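Retaining Email Subscribers After the First Ninety Days

Posted 15 August 2015

Among the questions this office receives from clients, the one that arrives most often concerns list growth. Companies wish to know how many new addresses they should be collecting each month, and which forms, offers and landing pages will collect them. The question of what becomes of those addresses afterward is raised far less often. I have set down some observations on that second matter, drawn mainly from work completed for two clients over the past year.

The first of these, Drelico, sells replacement parts for commercial kitchens. When our engagement began, the company was sending one newsletter per week to its entire list. A subscriber who had joined the previous afternoon received the same message as a subscriber who had not opened anything in two years. The newsletter was competently written and the offers in it were fair. Open rates had nevertheless been falling for several quarters, and the marketing department had responded by sending more often.

Our first recommendation was to stop sending, for a short period, to any address that had shown no activity in 90 days. This was not well received. The sales director observed that the company had paid for those names and that a silent subscriber might still become a buyer. That is true in principle. In practice, mailbox providers take note of how recipients treat a sender's messages, and a large body of unopened mail makes it more likely that later messages will be placed in the junk folder, including those addressed to people who want them.

The compromise was a series of 3 messages directed only to the inactive group. The first asked whether the subscriber still wished to hear from the company. The second offered a choice of topics and of frequency, weekly or monthly. The third stated that mailings would end unless the subscriber clicked a link to remain. No discount was attached to any of them. Discounts tend to bring back people who want the discount, and they then go quiet again.

Drelico's staff were concerned about the tone of the final message, and several drafts were exchanged. The version that was sent contained four sentences and no graphics. It gave the date on which mailings would stop, and that date was honored. I mention this since a fair number of companies send such notices and then continue mailing as before, which teaches subscribers that nothing in the message need be taken seriously.
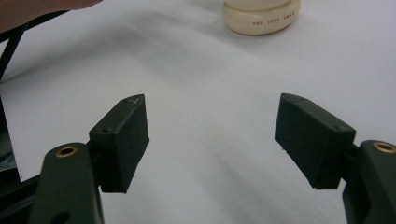
Yupin Rattanakul wrote in after my earlier note on this subject to say that the 90-day rule is too strict for businesses with long buying cycles. Her own company sells equipment that a customer may replace once in five or six years, and she would expect a perfectly good prospect to ignore a newsletter for most of that time. She keeps such contacts on a quarterly mailing and removes them only when a message bounces or when they ask to be removed.

I accept the point. The period should follow the product. For consumable goods, three months of silence is a meaningful signal. For capital equipment it may mean very little, and a reduced schedule of the kind she describes is a sound arrangement. My reservation is that a quarterly mailing requires more care in the writing. A recipient who hears from a company four times a year may well have forgotten the name, and the opening line should state plainly who is writing and how the recipient came to be on the list.

The second client, Taretti, presented a different difficulty. Its list was young and growing quickly, most of it collected through a downloadable price guide. New subscribers opened the message containing the guide and then very little else. On reviewing the sign-up form, we found that it made no mention of further mailings beyond a line of small type below the button. People had asked for a document. They had received the document, and they regarded the matter as closed.

The form was rewritten to say that subscribers would receive the guide and, after that, a short message every second week on pricing and supply. Sign-ups declined when the new form went live. This caused some anxiety, and I was asked on more than one occasion whether the old wording could be restored. We asked for patience until October, when there would be enough information to compare the two groups properly, and the client agreed.

In the meantime a welcome sequence was put in place. The guide is delivered at once. Two days later a message explains how to read the pricing tables, which had been the most common question received by the support desk. A further message goes out the following week and invites a reply. Of the first 200 subscribers to pass through the sequence, 81 opened every message in it. I would caution against reading too much into a group of that size, but it was enough to justify continuing.

The replies have been of particular value. They are read by a member of the sales team and answered individually – a practice that will become harder to maintain as the list grows. Several have already led to changes in the guide itself. I would encourage any company that sends from a "no-reply" address to reconsider. The volume of incoming mail is seldom as great as feared, and a customer who has been answered once is more likely to open the next message.

A few readers have asked which software is required for this work. Any established mailing service will allow a list to be divided by recent activity and will send messages on a schedule. Before buying anything further, I would suggest asking the person who manages the list how many of its members have opened a message this quarter. If that figure cannot be produced within the day, the reporting should be put in order first.

The next post will deal with preference pages, and in particular with the number of choices a subscriber should be offered.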